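Speaker notes: "Do shoppers really want less packaging?"
Vincombe town hall, July 8, 2021

Start without the slides. Ask who brought their own bag the last time they shopped. Most hands will go up. Then ask who forgot it the time before that. Wait.

Main point: I don't trust surveys on this, including ours. Noémi Orbán and I asked 226 people in March whether they would give up bags for loose fruit and veg. The yes answers were lovely. Then Csenge Gál stood near the scales at Grolta and watched the next 40 customers. Of those, 19 tore a bag off the roll. Say the number slowly, don't milk it.

Next slides, keep talking over them.

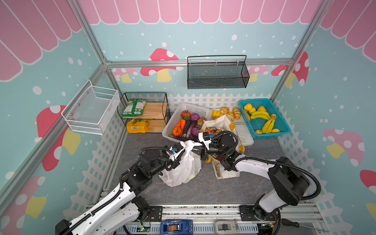
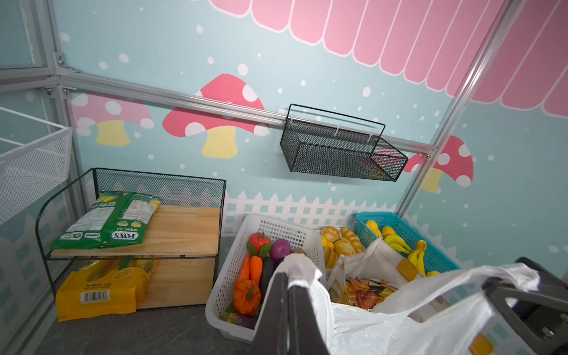
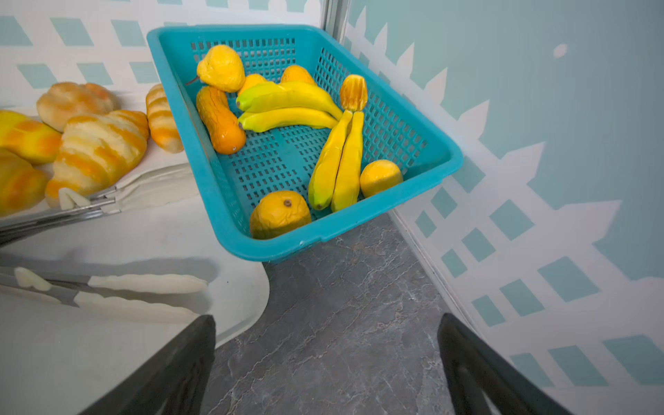
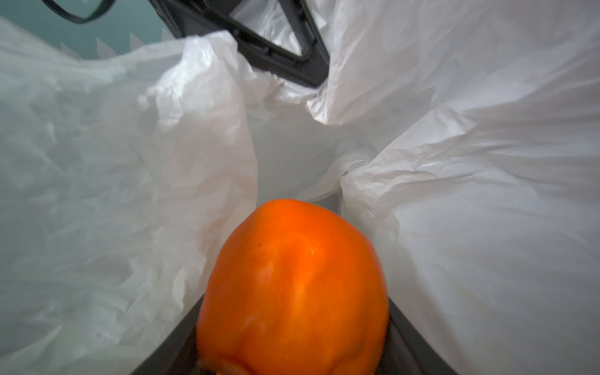 Howard Gosling's argument is that the bag is a habit and habits can be priced away. Maybe. Stasulitz put a charge on theirs and claims usage dropped, but I have asked twice for the figures and got a brochure. My own hunch is duller. Bananas get bagged because the bag is already in your hand. Same with a single orange pepper sitting at the bottom of a white plastic bag, skin on, glossy, hardly in need of a second wrapper. Ask the room what the bag is for. If someone says hygiene, ask whether they wash the pepper at home.

Be fair to the other side here. Joscha Brandes will be in the audience and he's right that wrapped cucumbers last longer. Spoiled food is a cost too. I still haven't seen a trial in a shop the size of ours.

Skip the Virág case study if we are past the halfway mark. It's one store, the owner chose the weeks, and I don't believe the graph.

Vilmos Simon takes questions on the council rules. I take the rest. Leave the sign-up sheet by the door.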